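Speaker notes – Planning and control software for block assembly
Broldale seminar series, Jan 8, 2025
Speaking time: 30 minutes, questions afterwards

**Opening (slides 1 to 3)**

Thank the hosts. Say at once that the talk concerns the software and that the mechanical design will be mentioned only where it affects the code.

The project has two partners. Gronitz is responsible for the planner and the task description format. Skerham is responsible for perception and for the controller that runs during contact. The tooling that joins them is shared, and both partners may change it, subject to review by the other.

State the problem plainly. The system is given a board, a set of coloured blocks and a target arrangement. It must decide the order of placement, choose a grasp for each piece, and bring each piece down without disturbing those already placed.

**The planner (slides 4 to 7)**

- The target is stored as a graph. Each piece is a node, and each edge records which piece must be in place before another.
- The planner works backwards from the finished arrangement. It removes one piece at a time and asks whether the gripper could have reached it.
- Reversing that list gives the order of assembly. Explain this slowly; audiences have found it confusing when it is shown only as a diagram.
- The benchmark set, which we call Muñoz, holds 3927 target arrangements. Of these, 3000 were used for tuning and the remainder were kept back.

Mention that the stepped green piece is the hardest case for the planner. Its shape leaves few places to grip, and its lower arm occupies space well away from the fingers. The collision model must therefore include the held piece as well as the gripper – an early version did not.

Pause before the next slides and allow the audience time to look.
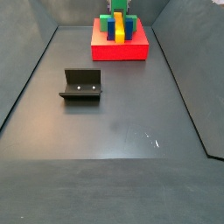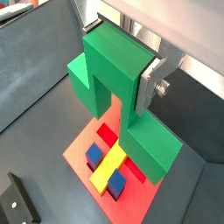 The second and third views both show the green piece in the gripper.
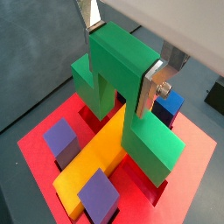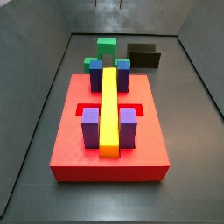
A written comment from Gronitz on the draft of this talk should be read out at this stage: the planner is being given credit for something the controller does. An order of placement which is correct on paper can still fail if the last few millimetres are handled badly, and the audience ought to hear that before any results are shown. Gronitz would also like it said that the graph contains no information about friction.

We accept both points. The reply is on slide 12 and should be given in full.

**Perception (slides 12 to 14)**

Begin with the reply. The planner gives an order and an approach direction, nothing more. Success during contact depends on the controller and on the pose estimate it receives.

- Pose is estimated from the fixed view first and refined from the wrist view once the gripper is close.
- When the two estimates disagree by more than the permitted margin, the motion is stopped and the fixed view is read again.
- A held piece hides part of the board from the wrist camera. The estimator keeps the last reliable pose of each hidden piece and lowers its confidence with time.
- Colour is used to separate pieces, but never on its own. The same block can look quite different under a change of light, so the fitted shape has the final say.

If time is short, omit the slide on calibration. It is covered in the handout.

**Control during contact (slides 15 to 18)**

The controller has 6 states: approach, search, align, insert, release and retreat. Show the state diagram and leave it on the screen.

Spend most of the time on search and align. During search, the held piece is moved in a small spiral while the downward force is kept low. The change to align is made when the measured force falls in a way that matches a model of the recess edge. False matches do occur, chiefly when a piece touches the side of its neighbour, and the controller then returns to approach.

Release deserves a sentence of its own. Opening the fingers at full speed can move a piece that has been placed correctly. The software opens them slowly, checks the force reading, and only then permits retreat.

**Tooling (slides 19 to 21)**

- Every run is recorded with the plan, the pose estimates and the state changes on a single clock.
- The replay tool reads these records and can restart the planner from any point in them.
- A change to the planner is not accepted until the replay tests have passed at both Gronitz and Skerham.
- The record format has changed twice. Old records can be converted, although the force data from the first version lacks units and must be checked by hand.

**Limits and further work (slides 22 and 23)**

The planner assumes that pieces are rigid and that the board does not move. It cannot at present set one piece aside in order to place another. Work on regrasping will begin at Skerham in the spring, and the task format will need a new type of edge to support it.

Questions on licensing should be referred to the Broldale office. Leave slide 15 on the screen during the discussion.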